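Homideck – Tips for the Home

How I care for a glossy wooden table
By Yến Quách
Sep 6, 2024

Many readers wrote to me after my page about kitchen drawers, and the most common question was about tables with a shiny finish. People are afraid of them. They see a white ring from a cup and they think the table is finished. I had the same fear when I got my first one, so I write down what I do now.

Know your finish first

Before you put anything on the wood, find out what is on top of it. Choose a place under the table, near a leg, and put one drop of water there. If the drop stays round for a few minutes, you have a closed finish like varnish or lacquer. If it goes in and the wood becomes dark, the table is oiled or waxed, and most of this page is not for you. I will write about oiled wood in February, when the air in my house is very dry and I must do that work anyway.

Every day

Dust with a soft cloth that is only a little damp. Wring it with both hands until no more water comes. Wipe along the grain, not in circles, and go over it one more time with a dry cloth.

Fold the cloth in four before you start. When one side is dirty, you turn it and you have a clean side again. With a cloth that is crumpled in the hand you push the same crumbs from one end of the table to the other, and crumbs can scratch. I learned this from my aunt in Donnelly, who has a very long table and very little patience.

Please do not use the green side of a kitchen sponge. Also no powder cleaner, and no glass spray with ammonia. It looks nice for one day and later the shine becomes cloudy.

Sticky places

For jam, syrup or a child's glue, lay a warm wet cloth on the place for one minute. Then lift it and push gently with the edge of an old plastic card. Repeat if you need. One drop of dish soap in a bowl of warm water is enough for a whole table. I have seen people pour soap directly on the wood, and after this they need ten wet wipes to remove it.

White rings

A white ring usually means that moisture is sitting in the finish and did not reach the wood. Wait one night first. Many small rings go away alone. If it is still there, put a dry cotton cloth over it and move a warm iron (lowest heat, no steam) on top for 3 seconds. Lift, look, and do it again. I never do more than five times in one day. A black ring is a different thing, there the water is already in the wood, and you need somebody who does refinishing.

Sandpaper for small scratches

Most scratches I leave alone. If one really bothers you and the finish is thick, you can use wet paper of grade 3000 with a little water and very light fingers, then a polish cream. Try it under the table first! Coarser paper will leave a dull spot which you see every time the sun comes in.

What stands on the table

Pottery without glaze on the bottom is the worst enemy of a shiny table. The small ring of rough clay under a vase works like a file each time somebody moves it. I glue felt dots under all such things, also the very small ones. A pack of 217 dots cost me less than a lunch and I still have the half. Change them when they get flat or when they have caught sand.

Lift the object, do not slide it. And give it another place from time to time, or after some years you will have a darker or lighter circle where it always stood.

Checking your work against the light

After wiping, do not look at the table from above. Bend down or sit, so the light from a window or lamp reflects toward you, and look along the top. Streaks, fingerprints and dull places show very clearly inside the bright part of the reflection. Then walk to the other end and look again – one direction is never enough.
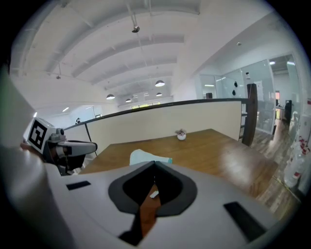 Look in the bright patch on the right side of the tabletop to find streaks. The pale blue cloth is folded.

If you find streaks, it is almost always too much water or too much soap. Go over it with a new cloth, only damp, and then dry.

Questions from readers

Brarnia polish, yes or no? I used one bottle and have nothing against it, but a polish is for two times in a year. Every week is too much, it builds a layer.

My tablecloth has colored my table. Try the warm damp cloth first, then a little white spirit on cotton, under the table before on top. Next time put a light cotton cloth between.

How long should I wait after new varnish? I waited 11 days before I put anything heavy on mine, and I used no tablecloth in this time. Read the can, each one has its own rule.

Next page: Cleaning a stair handrail without making it slippery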